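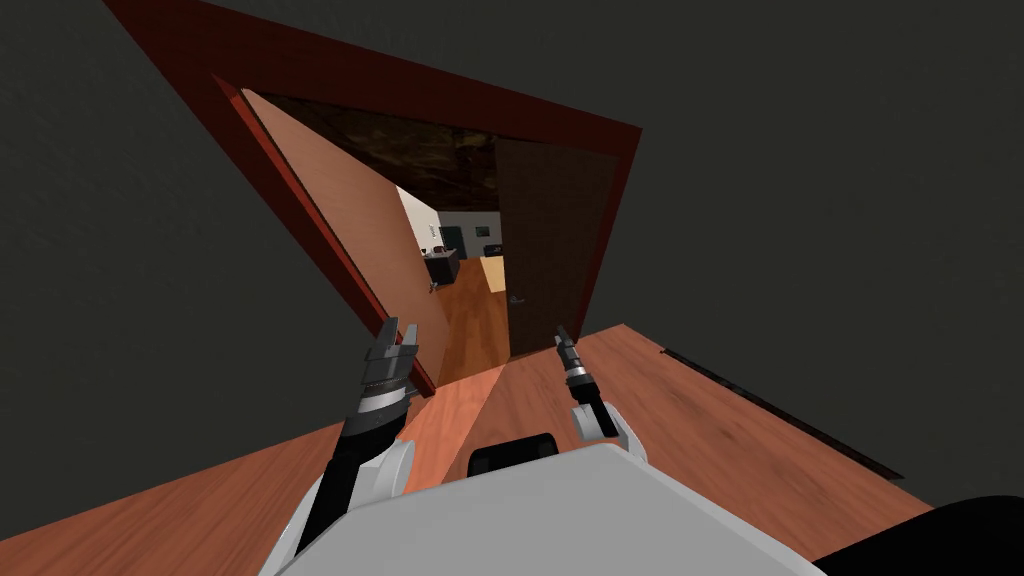 Stotora is a simulation pack for two-armed mobile robots, sold by Bundeck on a yearly licence. We tested it for this page and pay for our own copy, so the answers below are ours and not the seller's. Most of our time went on the double door task, where one leaf is a light peach colour and the other a dark wood grain, each with a small handle. It is the task Bundeck leans on hardest in its sales material.

Does the 92 per cent success rate hold up?

We doubt it means what buyers will take it to mean. The figure comes from Bundeck's own runs with its own control policy, and the small print counts a run as a success once the doors are open wide enough for the base. Driving through is scored separately. Ask for both scores before you sign anything.

Will a policy trained in it work on a real door?

Bundeck says yes, with "light tuning". Abla Chamoun asked them for results on a sprung fire door and was told to expect something in April. Until that arrives, treat the claim as unproven. Hinge friction can be changed in the settings, but the default is very forgiving. 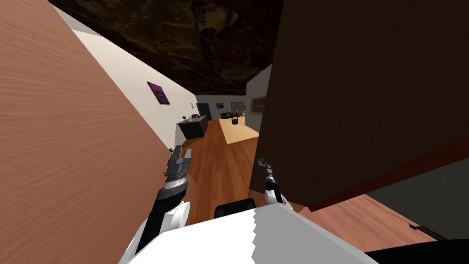

Closers and latches can't be set at all in the current version. If your building has either, you will be writing that part yourself.

Are the rooms varied enough?

For early work, yes. Colours, furniture and lighting can all be shuffled. The door sizes change far less than we would like, and that matters more to an arm than what is hanging on the wall.

What computer do I need?

The seller's minimum is 8 GB of graphics memory. Zaid Issa ran it on a card that size and had to close everything else first.

How does it compare with Marsden?

Marsden is slower and uglier, and its contact forces looked more believable to us. It also lets you export raw logs, which Stotora keeps for the dearer Jerico tier.

Can I get my money back?

Only within 2 weeks, and only if you haven't activated a second machine. Start with the free trial and run your own policy on it.

Page last checked 2026-03-24.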